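Méthode de Jasińska

La méthode de Jasińska est une procédure d'apprentissage par imitation destinée à la manipulation d'objets par un bras robotisé. Elle repose sur la collecte de trajectoires téléopérées dans des dispositions d'objets volontairement hétérogènes, puis sur l'entraînement d'une politique visuomotrice unique, conditionnée par une consigne en langage naturel. Elle se distingue des protocoles antérieurs par la règle dite de perturbation, selon laquelle la disposition initiale est modifiée entre deux démonstrations consécutives d'une même tâche.

Origine

La procédure a été mise au point au laboratoire de robotique de Grelstead, puis reprise à Jallthorpe dans le cadre du projet Orkau. La première description complète figure dans un rapport technique daté du mardi 30 janvier 2018. Une version révisée, diffusée en mars de la même année, corrige la définition du critère de réussite et ajoute une annexe sur l'étalonnage des caméras. Les deux textes emploient des notations différentes pour l'espace d'action ; l'usage a retenu celles de la version révisée.

Principe

Une tâche est définie par un objet source, une destination et une relation spatiale (dans, sur, à côté de). L'opérateur commande le bras à distance et exécute la tâche une seule fois par disposition. Les images, les positions articulaires et l'ouverture de la pince sont enregistrées de façon synchrone. La politique apprise prédit une suite de déplacements relatifs de l'effecteur, exprimés dans le repère de la pince, ainsi qu'une commande d'ouverture. L'emploi d'un repère local réduit la sensibilité du modèle à la position de la base du robot, au prix d'une dérive plus marquée sur les trajectoires longues.

Le jeu d'objets associe de la vaisselle courante et des aliments factices. Les récipients servent de destinations ; les aliments, de petite taille et de forme irrégulière, servent le plus souvent d'objets sources. Des éléments étrangers à la tâche sont laissés sur le plan de travail ou à proximité. Ces distracteurs peuvent être volumineux et masquer une partie de la surface utile, ce qui contraint la politique à restreindre ses trajectoires d'approche.
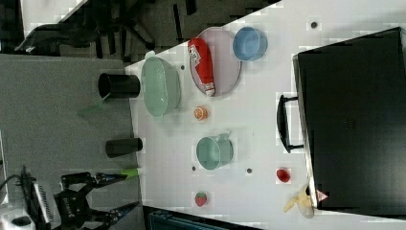 Disposition d'objets sur un plan de travail blanc : vaisselle, aliments factices et mallette rigide noire. La pince du robot est en bas à gauche.

Règle de perturbation

Entre deux démonstrations, au moins un récipient est déplacé ou réorienté. Les orientations non canoniques sont admises : une tasse peut être couchée, une bouteille posée en travers d'une assiette. Le rapport initial imposait que tous les objets restent à l'intérieur du plan de travail. La version révisée lève cette restriction pour les distracteurs, mais la maintient pour l'objet source et la destination.

Une disposition est rejetée lorsque l'objet source est entièrement occulté dans toutes les vues disponibles. L'occultation partielle n'est pas un motif de rejet.

Évaluation

Le corpus de référence comprend 4000 démonstrations. L'évaluation porte sur 200 essais, tous effectués dans des dispositions absentes de l'entraînement. Chaque essai est limité à 60 secondes. Il est déclaré réussi si la relation spatiale demandée est vérifiée à l'expiration du délai et si la pince n'est plus en contact avec l'objet. La chute d'un distracteur est consignée séparément et n'entraîne pas l'échec.

Les 2 variantes comparées dans le rapport diffèrent par la seule application de la règle de perturbation, à volume de données constant. La variante avec perturbation obtient un taux de réussite supérieur sur les tâches de dépôt dans un récipient. L'écart n'est pas significatif pour les tâches de dépôt à côté d'un objet, dont la tolérance géométrique est plus large. Les échecs relevés se concentrent sur la phase de saisie, en particulier pour les objets minces reposant à plat.

Limites

La méthode suppose des objets rigides ou faiblement déformables. Elle ne comporte aucun mécanisme de reprise explicite : après une saisie manquée, le comportement dépend des seules trajectoires de correction présentes dans le corpus, peu nombreuses dans la version initiale. Le coût de préparation est également plus élevé que celui d'un protocole à disposition fixe, chaque démonstration exigeant une intervention manuelle sur le plan de travail.

L'équipe de Jallthorpe a proposé de tirer au sort les perturbations à partir d'une grille afin de limiter les préférences de l'opérateur. Cette variante, désignée sous le nom d'Orkau-G, conserve le format d'enregistrement d'origine et reste compatible avec les corpus collectés à Grelstead.

Voir aussi

Apprentissage par imitation
Clonage de comportement
Téléopération
Préhenseur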